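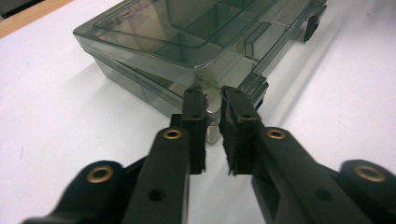 Bhavana Kamath wrote:
Please do not delete the rejected episodes of the organizer box yet. I read your first message twice and I still don't understand if the width value is wrong in the recording itself, or if it becomes wrong later in the check. Can you find out this before we change anything at the station? If the recording is good, then I would like to keep all of it.

Ticket: Gripper width jumps to "closed" when transparent box is near the fingertips
Product: Merkine recorder, hand-held gripper
Site: Tirbridge, table 2
Opened by: Ajith Kurian
Status: Solved, one point open

Ajith Kurian replied:
Thank you for the question, it was the right one. I did not separate these two things in my first message, so I write everything again from the start, in order.

What we do
We collect demonstrations for the task "open the organizer, take out the item, close the organizer". A person holds the gripper and does the task by hand, and the recorder saves the video and the width between the fingers. After that the Shenoy checker goes through each episode and compares the saved width with the width it reads from the video. If the two are too different for more than 20 frames in a row, the episode is rejected.

What is wrong
In the batch with the smoky gray box, 80 episodes from 290 were rejected. In the batches with the other objects I see almost no rejections. The message is the same every time:

WIDTH_MISMATCH: video=closed, sensor=open

In the rejected episodes the mismatch begins when the fingertips come close to the front side of the box, where the latch is. The fingers are still apart, with white table visible between them, but the checker says "closed".

What I tried first (did not help)
Restarted the recorder and the checker.
Calibrated the width sensor again, two times. Fully open and fully closed were both correct before, so this changed nothing.
Cleaned the lens with the dry cloth.
Replaced the cable between the sensor and the recorder. Same result.
Turned off the lamp on the left. The rejections became fewer in a short test, but the video was too dark in the corners and I turned it on again.

After this I played five rejected episodes slowly and wrote down the sensor value by hand. The sensor value was correct in all five. So the answer for Bhavana is: the recording is good, the check is wrong.

Bhavana Kamath replied:
Good, this makes me calmer. Then why only with this box? We had a transparent cup in October and it passed.

Ajith Kurian replied:
I think it is the edges. The cup has one wall and the outline is simple. The organizer has a lid, a latch and straight dividers inside, and you see them one through another. From the camera of the gripper, the upper part of the fingertips is in front of all these lines. The checker looks for two dark vertical edges with something bright between them. When the gray plastic is behind the gap, the bright part becomes gray and has lines in it, and the checker takes the nearest strong line as the edge of the second finger.

To test this I recorded short episodes in three situations:

1. Lid closed, fingers open, approach to the latch side. Mismatch in most of them.
2. Lid open and flat on the table, fingers closed, gripper near the corner of the box. No mismatch, but of course the correct answer is also "closed", so this one proves little. I include it as a control.
3. Lid closed, fingers open, with a sheet of white paper standing between the fingertips and the box. No mismatch at all.

Number 3 convinced me.

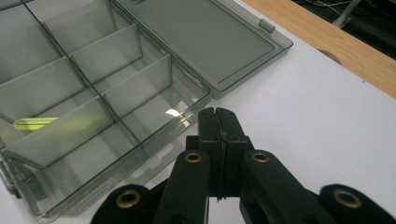

Control position: lid open, fingers pressed together.

I also want to mention the fingertip pads, because they are possibly a second cause. The pad on the right finger has ragged black material along its lower edge, and it looks as if the rubber is partly peeled. The left one has a slightly frayed inner edge. A ragged edge is more difficult for the checker than a straight one. I have not tested it separately and I don't want to say more than I know.

Bhavana Kamath replied:
I prefer that we do not put paper or tape on the box. The learning system must see the box as it is, otherwise it will learn to open a box with paper on it — and later we have to collect everything again. Please solve it in the checker. You can ask Sonden support if the detection area can be moved, they changed this for us one time before.

Ajith Kurian replied:
Agreed, no paper. I wrote to Sonden support and received this answer on 27 Dec 2021:

"The detection area is set by default to the upper part of the fingertips. You can move it down with the setting tip_roi_offset in the station profile. With transparent objects we suggest the lower part of the pads, where the background is usually the table. You do not need to record again, the checker can run on saved episodes."

I changed the setting and ran the checker again on the same 290 episodes. Steps, if somebody at another table needs them:

Stop the checker. The recorder can stay on.
Open the station profile and find tip_roi_offset.
Change it from 0 to -1. Other values give an error in our version.
Save the profile with a new name, do not write over the old one.
Start the checker and choose "recheck saved episodes".
Wait for the list to finish before you open any episode. If you open one too early, its status stays "pending" and you must run it again.

Result: 77 of the rejected episodes passed now. The three that are left were rejected correctly, I looked at them. In one of them the gripper leaves the table before the lid is opened, and in two the sensor value is really missing at the end.

I also ran it on the full set for table 2, which is 2,794 episodes, to be sure that the new setting does not reject something that was accepted before. There were no new rejections.

Bhavana Kamath replied:
Very good work, thank you. Please put the three bad ones in the "excluded" folder and write the reason in the notes. What about the pads?

Ajith Kurian replied:
Done, with reasons. I ordered new pads for both fingers. Until they come we continue with the present ones, and I wrote "old pads" in the session notes so that we can filter by it later. The pad question stays open in this ticket, the rest is solved.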